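Jobs & Opportunities
2 min read

I'm looking for someone to take over my desk at the honorary consulate in Trutstead, and I'd love it to be someone who likes people more than paperwork (though there's a fair bit of paperwork, sorry!).

I've been assistant to our honorary consul, Noemí Ponce, for 3 years and I'm moving away in March. You'd be helping citizens with lost passports, booking the notary, answering the phone and getting the guest list right for the national day reception, which had 148 names on it last time. Good Spanish is a must. Driving helps, as we do a monthly trip to Namow to see people who can't get to us.

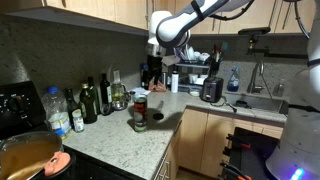 It's part-time, up to 50 hours a month, mostly mornings, and I'll be around for a proper handover before I go. You don't need a diplomatic background – I came from a travel agency and picked it up as I went along.

Send a CV and a short letter to Nicanor Rosales at the Prurkent office by 17th September. He's happy to chat first if you're not sure!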